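Retail Operations I
Unit 5 Handout: Presenting Clothing on the Sales Floor
Instructor: Zeeshan Bugti

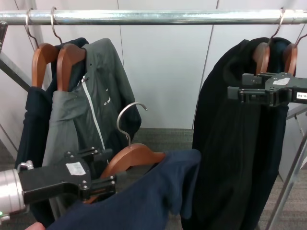

1. Fixtures

Most clothing stores use four kinds of fixture: wall rails, floor racks, tables and shelves. Wall rails hold the most stock for the floor space they take up. Floor racks can be moved, so they are used for new arrivals and for markdowns. Tables are for folded goods that customers like to touch, such as sweaters and T-shirts. Shelves above eye level are for display or backup stock only.

A rail can be hung two ways. Side hanging puts the sleeve toward the customer and fits more pieces. Front hanging (also called face-out) shows the whole front of the garment but takes up more room. Many stores mix the two.

2. Density

Density means how many pieces hang on a given length of rail. A discount store packs its rails close. A higher-priced store leaves gaps, and customers tend to read the gaps as a sign of price. Neither is wrong, but the density should match the price tag.

The Erkwood case from last week's reading is useful here. The store cut one wall rail from 19 pieces to 12 and kept everything else the same. Sales from that wall held steady, and staff spent less time straightening it. The extra stock went to the back room, so the restocking schedule had to change too. Read the case again before Tuesday and note who had to do the additional work.

3. Order on the rail

Pick one system and keep it for the whole wall. Common systems:

By size, smallest on the left
By color, light to dark
By outfit, with tops next to the bottoms they are sold with
By length, short to long

Size order is easiest for the customer who already knows what they want. Outfit order sells more pieces per visit but is harder to keep up, and it falls apart on a busy Saturday. Catacutan, the second case in your packet, used outfit order at the entrance and size order everywhere else.

4. Hangers

Use one type of hanger per rail. Hooks should all face the same way, normally with the open end toward the wall. Heavy coats need a wide shoulder. Knitwear should be folded, as hanging stretches it.

5. Recovery

Recovery is the work of putting the floor back in order. It covers rehanging, closing zippers and top buttons, returning fitting room items and checking tags. Plan for it in the staff schedule. A store that leaves recovery until closing will look poor for most of the afternoon.

Assignment

Visit two clothing stores with different price levels. For each one, sketch one wall, name the system used and say whether the density fits the prices. Two pages, typed. Bring a printed copy to class.

Reading for next time: the Grasora case, pricing section only.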